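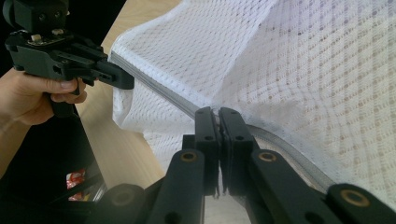 Unit 4: Washing and Care of Mesh Laundry Bags and Open-Knit Fabrics
Course: Household Textiles, Purdale Adult Learning
Instructor: Hendrik Baloyi

Reading for this unit: the chapter on knits in the course packet. Bring one mesh item from home to the practical. A produce bag, a laundry bag or a piece of sheer curtain will do.

1. What mesh is

Mesh is any fabric with openings that are part of its structure. The openings can be square, round or six-sided. Most household mesh is knitted, usually from polyester or nylon yarn. Cotton mesh exists and is common in shopping bags, but it stretches more and takes longer to dry.

Knitted mesh does not fray the way a woven cloth does, but a broken yarn still leaves a hole that grows with use. Check for broken yarns before washing. Hold the fabric up to a window and look through one layer at a time.

2. Edges and piping

A cut edge of mesh has very little to hold on to. Makers usually finish it with a binding or piping, often in a different color. The piping does two jobs. It keeps the edge from stretching out of shape and it gives you something firm to grip when you shake out, fold or hang the item.

Always handle mesh by the finished edge. Pulling on the open part of the fabric distorts the holes, and in a light knit they may not go back.

Common faults at the edge:
Stitching that has missed the mesh and caught only the piping
Piping that is shorter than the fabric, so the side puckers
Loose thread ends at the corners

The first fault can be fixed by hand with a backstitch. The second cannot be fixed without taking the piping off.

3. Washing

Wash white mesh with other whites. Synthetic mesh picks up loose dye easily and it is hard to get out again. Use a gentle cycle and close any zippers in the load. Hooks should be fastened as well – a single open hook can tear a whole row.

Water at up to 100 degrees Fahrenheit is enough for normal soil. Skip the fabric softener. It leaves a coating that holds lint in the openings.

Lytvynenko's chart in the packet (page 45) lists settings by fiber. If the care label and the chart disagree, follow the label.

4. Flattening and folding

Mesh is slippery and will not stay creased, so work on a clear surface.

Lay the piece down and find two neighboring corners. Take one corner in each hand by the piping and draw them apart until the edge between them is straight. Do not stretch past that point. Lower the edge to the table and smooth the fabric away from you with a flat palm. If there is a grid or plaid in the knit, use it as a guide. The lines should run parallel to the side you have just straightened.

Fold in half, edge to edge, and match the piping first. Fold again the same way. Larger pieces can be rolled after the second fold.

Fiachra Mulligan will show the two-person method for curtain lengths at the practical. In that method each person keeps hold of one end and only one person walks.

5. Practical

Room 332. Work in pairs. Each pair flattens and folds one bag and one curtain panel, then trades with the next pair and checks their edges. Write down any faults you find using the terms in section 2. Hand in the sheet before you leave.

Irons stay off for this session. We cover heat and synthetics in the next unit.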